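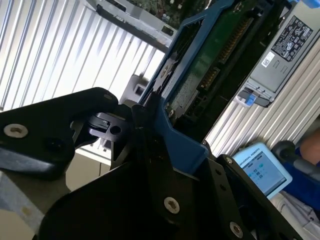

Student project: swapping drives in a server with a robot arm – advice wanted on grip and insertion

Posted by plastov_pete
2 October 2021

Hello everyone. I am in the second year of a mechatronics diploma and our group of six has taken a project called Skondance. The goal is that a Universal Robots arm takes a 3.5-inch hard drive in its caddy out of a server and puts another one in. We have to show it in November.

Taking out is mostly fine. Putting in is our problem. The caddy starts to go into the bay and then it jams in the first part of the travel. If we push harder, the arm makes a protective stop. If we push softer, the caddy stays where it is.

What we have tried until now:
- slower approach (better, but not solved)
- teaching the start point again from the pendant, many times
- a bit of tape on the fingers for more friction

We keep a log of every run. We are at 154 insertions and the log says the jam comes more often in the afternoon, which I do not understand. Any advice is welcome. Please excuse my English, it is my third language.

----

Reply by torque_and_tea

Your English is fine. My first question is how you hold the caddy. If you grip it only at one end, you have a long lever in front of the fingers, and any small angle at the wrist becomes a big error at the far end. We had the same behaviour with battery trays. Can you grip it closer to the middle?

----

Reply by plastov_pete

We grip at the end, yes. It must be the end, I think, because the rest of the caddy has to disappear into the bay and the fingers cannot follow it.

----

Reply by torque_and_tea

Right, I was not thinking. Then grip at the end, but let go earlier. Put it in by one third, open the fingers, close them and push on the front face with the closed fingers. The rails will centre the caddy for you.

----

Reply by Rhun Ellis

I disagree with pushing using closed fingers. I help with the robotics club at our college and we bent a connector in exactly this way. The caddy went in slightly crooked and the arm was happy to continue. With a drive, you have a row of gold pins at the back, and I would not want to push blind onto these.

Use force mode instead. Make the arm soft in the two sideways directions and the rotations, and keep a small constant force in the direction of insertion. Then the bay guides the caddy while you are still holding it. Set a limit on the depth too, so that it gives up if it is not seated where it should be.

----

Reply by torque_and_tea

Force mode is nice when it is tuned. For students with a few weeks left I would still go with the simple push. They can practise with a dead drive, so a bent pin costs nothing.

----

Reply by Rhun Ellis

A dead drive costs nothing, but the backplane in the server does. I looked for a replacement for ours and the quote was 447 dollars.

----

Reply by skotance_mum

May I ask about the afternoon thing? Do you use a camera to find the bay? My daughter's team had a project (theirs was named Skotance, so your title made me look twice!) and their detection went wrong each time the sun came around to the window. They closed the blinds and put up one lamp, and the numbers became steady.

----

Reply by plastov_pete

Oh. Yes, we use a camera for the start position, and our bench is beside big windows with vertical blinds. They let through a lot of light even when we turn them. I will compare the log with the weather.

I showed this thread to our instructor, Mr. Bognár. He is on the side of force mode, but he wants us first to check the screws on the finger plates. One of them was loose by almost a full turn – I am a little ashamed to write this.

----

Reply by Rhun Ellis

Don't be. Put a drop of medium threadlocker on each one and mark it with a paint pen, then you see at once if it has moved.

----

Reply by plastov_pete

Update. Screws are tightened and marked, and a dark cloth is hung over the blinds. We now use force mode with 15 newtons in the insertion direction. Out of the last 20 runs, 17 were good. Two jammed at the same depth as before, and one was my mistake, I loaded the wrong program.

I also tried the closed finger push on an old chassis, for fairness. It works and it is faster. But one time the caddy went in crooked, so we will stay with force mode.

----

Reply by torque_and_tea

Fair test, I accept the result. For the two jams, try a small wiggle, half a degree left and right while pushing. Do you also close the latch on the caddy with the arm?

----

Reply by plastov_pete

Not yet, at the moment we close it by hand. The latch is next week's work. I will try the wiggle tomorrow morning and post the program file if somebody wants it.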